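Student Robotics / Campus Projects

Learning to Cross a Kitchen Floor

By Evelien Prins
Dec 6, 2021
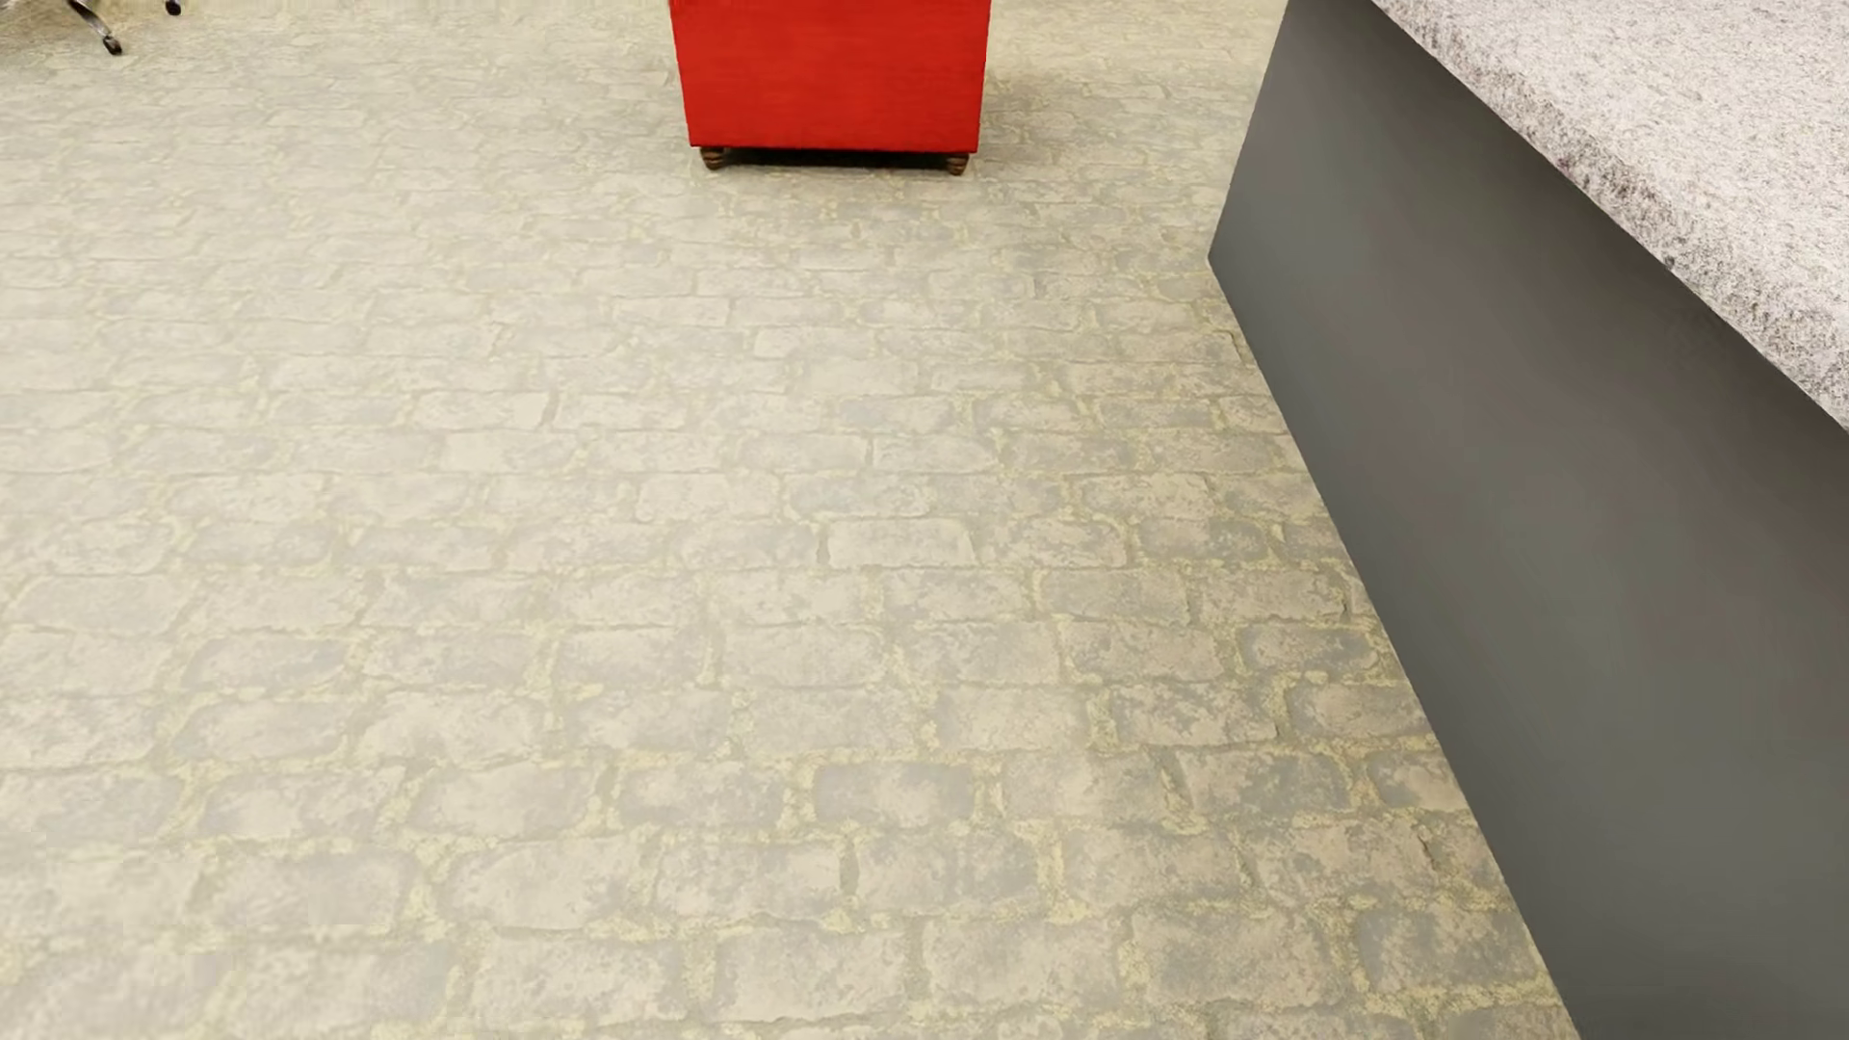
A simulated kitchen with a cobblestone floor, a red furniture piece and a granite-topped island.

The robotics club at Mulder College meets in a classroom with 4 long tables and a whiteboard that doesn't erase well. Most of its work this semester has been done on laptops. The members are writing software that lets a household robot find its way through a room it has not been in before, and the rooms are all simulated.

The project is called Trestari. It began as a class assignment in which students had to move a virtual robot from one wall to another without touching anything. When the class ended, two of the students wanted to keep going, and the club took it on.

Each room is put together by a program the students call Fodley. It picks a floor, a set of furniture and a layout, then checks that there is a clear path between the start and the goal. The combinations can be odd. A kitchen may get paving that belongs on a street, and the furniture may not match anything else in the room. The students leave these rooms in. They want the software to handle a floor by where it is and how far it extends, whatever pattern happens to be on it.

Floors have taken up more of the semester than anyone planned. The first version of the software looked for edges and treated strong ones as possible obstacles. That worked on plain tile and carpet. On stone with visible joints it slowed down or stopped, and the robot sometimes turned in place until the run timed out. In one batch of 278 runs, the robot reached the goal in 118.

The fix took most of a month. The students dropped the edge rule and trained a small model to label each part of the view as floor or not floor. Furniture legs are still a problem. Thin ones are easy to miss at a distance, and a robot that plans its turn too early can clip them.

Counters and islands are simpler, as the sides are large and flat, but the overhang has to be included in the map. A robot with a tall body can pass the base and still hit the countertop. The club now stores two outlines for every large object, one at floor level and one at the robot's full height.

The club plans to enter Trestari in the student division of the Avico Challenge. Teams submit their code, and the organizers run it in rooms the students have never seen. Entries close at the end of December. Before then the club has to shorten its planning time and finish the written report, which counts toward the score.

Meetings are open to students from any department, and no programming experience is required. New members usually start by reviewing failed runs and writing down where the robot went wrong.

Filed under: Robotics, Student Life
Shares: 118
Comments (2)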